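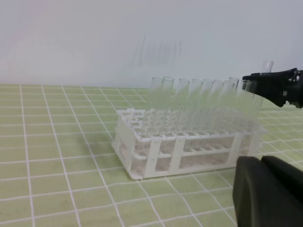

Reagenzgläser im Ständer auf der grünen Rastermatte, ein weiteres im Greifer

Über uns

Drolholm ist eine Schule für Leute, die im Labor arbeiten wollen und noch nicht wissen, dass man dort vor allem spült. Wir bilden Laborassistentinnen und Laborassistenten aus, in Kursen von 17 Wochen, und wir fangen mit dem Ständer an. Mit dem Mikroskop fangen andere an. Deren Prospekte sind hübscher.

Wer im September bei uns beginnt, verbringt den ersten Vormittag damit, leere Reagenzgläser in einen Ständer zu stellen und wieder herauszunehmen. Das klingt nach Beschäftigungstherapie, und in der Mittagspause wird das auch regelmäßig so gesagt, meist in Hörweite der Kursleitung. Am Nachmittag kommt Wasser dazu, und dann wird es stiller im Raum.

Wie es angefangen hat

Gegründet wurde Drolholm von Darlene Gosselin und Bakari Odera, die sich beim Analysendienst Politis ein Büro teilten und vermutlich auch die Überzeugung, dass man Berufsanfängern mehr beibringen könnte als den Weg zur Spülmaschine. Die erste Unterkunft war ein ehemaliges Küchenstudio. Die Arbeitsplatten waren vorhanden, die Abzüge waren Dunstabzugshauben und wurden deshalb auch nur für Kaffee und Toast verwendet. Aus dieser Zeit stammt die Regel, dass im Übungsraum nicht gegessen wird. Sie stammt genauer gesagt vom dritten Tag.

Heute sitzen wir im Hinterhaus der früheren Etikettendruckerei Jollerach. An feuchten Tagen riecht das Treppenhaus immer noch nach Klebstoff. Vom Vorbesitzer haben wir außerdem einen Schrank voller Blankoetiketten übernommen, von denen wir in diesem Leben keines mehr kaufen müssen. Leider haften sie auf Glas nur etwa so lange, wie man hinsieht. Für den Unterricht zum Thema Beschriftung sind sie unersetzlich.

Was wir unterrichten

Die Grundkurse drehen sich um das, was auf dem Tisch steht: Glas, Ständer, Pipetten, Stopfen, Bürsten, Waagen. Dazu kommen Protokollführung, Sicherheit und etwas Rechnen. Das Rechnen ist Dreisatz. Wir schreiben das hier ausdrücklich hin, weil in jedem Jahrgang jemand hofft, es sei etwas anderes.

Ein Reagenzglas stellt man senkrecht ein. Man hält es oben, aber nicht mit dem Finger in der Öffnung, und man lässt es das letzte Stück nicht fallen, auch wenn das Geräusch befriedigend ist. Gläser werden bei uns von hinten nach vorne gestellt, damit man nicht über volle Reihen greift. Linkshänder dürfen ihren Ständer drehen und tun das auch, was beim gemeinsamen Ablesen zu Gesprächen führt.

Gearbeitet wird auf hellgrünen Matten mit weißem Gitternetz. Die Linien sind eine große Hilfe für alle, die ihren Arbeitsplatz nach der Pause wieder so vorfinden möchten, wie sie ihn verlassen haben. Prasanna Munasinghe, bei uns zuständig für die Grundkurse, richtet ihre Ständer nach den Linien aus. Bakari Odera stellt seine schräg. Beide haben dafür Argumente, die wir im Interesse der Seitenlänge weglassen.

Die Ständer selbst sind aus weißem Kunststoff, offen gebaut, mit eckigen Löchern oben und einer zweiten Lochebene darunter. Man kann durch die Front sehen, was unten vor sich geht, und das ist für Anfänger angenehm und für die Kursleitung noch mehr. Es gibt elegantere Modelle. Die eleganteren Modelle haben wir auch einmal angeschafft, sie liegen im Keller und sind sehr elegant.

Glasbruch

Wir haben derzeit fast 3000 Reagenzgläser im Haus. Die Zahl ist nur deshalb nicht genau, weil während der Inventur ein Kurs lief. Pro Jahr gehen uns 300 davon verloren, und Nassoro Mugo, der das Materiallager führt, trägt jedes einzelne in ein Heft ein. Es gibt eine Spalte für den Hergang. Am häufigsten steht dort »Ellbogen«, gefolgt von »nur kurz abgestellt«. Einmal steht dort »Niesen (fremdes)«.

Bruch kostet bei uns nichts. Wer ein Glas zerbricht, holt Handfeger und Schaufel, sagt laut Bescheid und schreibt den Eintrag selbst. Teuer wird es erst, wenn Scherben im Papierkorb auftauchen. Dann hält Nassoro einen Vortrag, der schon Leute zum Quereinstieg in die Buchhaltung bewogen hat.

Wer wir sind

Darlene Gosselin leitet die Schule und beantwortet die meisten Anrufe, auch wenn sie dabei gelegentlich so klingt, als sei es das Sekretariat. Bakari Odera unterrichtet Messen und Wiegen. Prasanna Munasinghe hat die Grundkurse aufgebaut und in acht Jahren keinen Stopfen verloren, oder jedenfalls keinen gemeldet. Diệp Doãn betreut die Abendkurse und schreibt die Skripte. Wer findet, dass in Skript zwei zu viele Fußnoten stehen, darf ihr das gern persönlich mitteilen; bisher sind alle mit einer weiteren Fußnote zurückgekommen.

Nassoro Mugo kennen Sie schon. Er kennt Sie spätestens ab dem ersten Ellbogen auch.

Mit wem wir arbeiten

Praktikumsplätze bekommen unsere Teilnehmenden unter anderem bei Politis, wo man uns die Kündigung zweier Mitarbeiter inzwischen verziehen hat, und bei Nirorex, einem Wasserlabor am Kanal mit ausgezeichneter Kantine. Das Praktikum dauert 4 Wochen und ist Teil des Kurses. Die Rückmeldungen der Betriebe heften wir ab und lesen sie vor jedem neuen Durchgang noch einmal. Der Satz »stellt Gläser auffallend ordentlich ab« kommt darin öfter vor. Wir hatten auf etwas mit »hervorragend« gehofft, nehmen es aber.

Vorbeikommen

Sie können uns besuchen, bevor Sie sich anmelden. Am besten geht das am Nachmittag ab 15 Uhr, dann ist der Übungsraum offen und meistens jemand da, der Ihnen einen Platz an der Matte frei räumt. Bringen Sie geschlossene Schuhe mit, möglichst an den Füßen. Kittel und Schutzbrillen liegen im Regal neben der Tür, die Kittel in den Größen M und Zelt.

Für die Anmeldung brauchen wir einen Lebenslauf und eine halbe Seite darüber, warum Sie ins Labor wollen. »Ich arbeite gern sauber« reicht uns als Begründung, sofern der Bogen keine Kaffeeränder hat. Vorkenntnisse sind nicht nötig. Der Eingang liegt im Hof, zweite Tür links, Klingel Drolholm; das Schild ist eines der Etiketten aus dem Schrank, falls es also fehlt, bitte einfach die oberste Klingel drücken.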